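Search the archive
Search this list Go Advanced search

Re: [pirton-mending] Moth holes and the summer pile
Amerley Adjei, October 2026

Hello everyone, and hello especially to Timothée, whose message I have been meaning to answer ever since I read it over breakfast!

Timothée Delorme wrote:
> I pulled my sweaters out of the cedar chest and found 13 holes in
> the gray one alone. Is it worth darning, or should I cut it up for
> patches? Also, does anybody freeze their wool first? My aunt swears
> by it but my freezer is very small.

Oh, please don't cut it up yet. Thirteen sounds like a lot, but moth holes tend to be tiny, and most of them will close with a few stitches in a matching yarn (I bought mine at Ferreira, from the bargain bins by the back door, and they have a lovely run of grays). Start with the worst one while you still have patience, and do the ones under the arms last, where your stitches can be as ugly as you like.

As for freezing, yes, I do it. Put the sweater in a sealed plastic bag, squeeze out the air, and leave it in for around two weeks. With a small freezer you can go one sweater at a time, which is how I managed in my old apartment, with the peas balanced on top. Then a good brushing along the seams, because that is where the eggs like to hide, and a gentle wash before you put anything away. Don't forget to vacuum the chest too! I skipped that in August and was very sorry.

My own pile is mostly sweatshirts with tired cuffs, and for those I don't darn at all. I pick off the old ribbing, cut a new strip a little shorter than the opening, and stretch it as I sew. My first pair came out wavy as a lasagna noodle, so pin it in quarters and go slowly.

Somebody asked me about the Pirton swap as well. I still have 2 bags of odd buttons and zippers for it, and I'd be so happy if they went to a good home. Write to me off the list and I'll set some aside for you.

Timothée, do tell us how the gray one comes along.

Warmly,
Amerley

Last updated October 2026

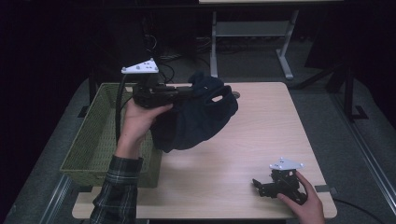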